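Switching to Cold Storage for the Dahlias

I moved to Grevton four years ago and inherited a dahlia bed along the south fence. For the first three winters I left the tubers in the ground under straw and took my chances. Two of those winters were mild and most of them came back. The third was not, and in May I dug up a row of brown mush where the red ones used to be.

So last fall I lifted everything and stored it indoors. It's February now and I have been through the whole lot twice, which seems like a good time to write down how it went.

I dug after the first hard frost had blackened the tops. I cut the stalks to a hand's width, left them alone for a week, and then went in with a fork, starting well away from the stem. The necks on dahlia tubers snap if you pull on the stalk. I knew that and still pulled on a few. A tuber with a broken neck usually won't sprout, so those went on the compost.

Washing or not washing is an old argument. Arben Ionescu, who has the plot behind mine and has grown dahlias since before I owned a trowel, never washes. He knocks the dirt off and packs the clumps whole. I washed mine with the hose because I wanted to divide in the fall, and I can't find the eyes when everything is covered in clay. It took most of an afternoon and my hands were numb by the end.

After washing I let them dry overnight in the garage, upside down so the hollow stems could drain. Then I divided. Each piece needs a tuber, a neck, and at least one eye at the crown. The eyes were hard to see on some varieties, and those clumps I just cut in half and left for spring. I ended up with 209 pieces, which is far more than my fence can hold.

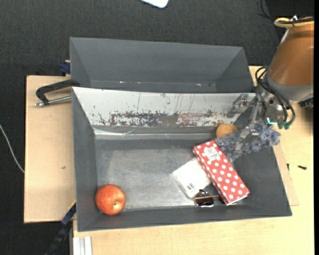 Labeling was the part I did worst. I wrote the variety name on each tuber with a permanent marker, and on the smooth ones that has held up fine. On the rough ones the ink sank in and I can't tell a P from an R anymore. Mateja Petek ties a plastic tag to every neck with thin wire, and I'll be doing that next year even though it's slow.

For packing I used two materials to see if there was a difference. Half the tubers went into coarse vermiculite and half into wood shavings from the feed store. All of them went into cardboard boxes lined with newspaper, in layers, with none of the tubers touching. The boxes sit on a shelf in the basement next to the north wall. It stays between 42 and 48 degrees there as long as I keep the furnace room door shut. Upstairs is too warm and the garage freezes.

I checked in December and again last week. In December the shavings side had some shriveling, mostly on the skinny tubers. I misted the top layer lightly and closed the boxes back up. The vermiculite side was still plump, but I threw out five pieces that had gone soft at the cut end. I think I packed those before the cuts had healed over. Last week there were three more soft ones, all from the same clump, and nothing new on the shavings side.

If I had to pick one I would go with vermiculite and give the cuts an extra day or two to dry. It costs more, but it can be sifted and used again. The shavings are cheap and lighter to carry up the stairs.

Some people wrap each tuber in plastic wrap. I tried it on ten of the yellow ball type. Nine look exactly the way they did in October. The tenth was rotten, but the rot stayed in its own wrapping, so I can see the appeal. I don't want to wrap the whole collection that way.

The plan from here is simple enough. At the end of March I'll bring up the ones I want early and start them in pots by the back window, barely watered until they show green. The rest go straight into the bed in the middle of May, once the soil is warm. Arben plants his a week earlier than I do and covers them if there is a frost warning.

I'm keeping 100 for myself and the extra bed I dug by the shed. The others are going to the spring plant swap and to anyone nearby who asks. If you want some and don't mind a few with unreadable names, leave a comment and I'll set a bag aside. I have plenty of the dark purple and almost none of the white.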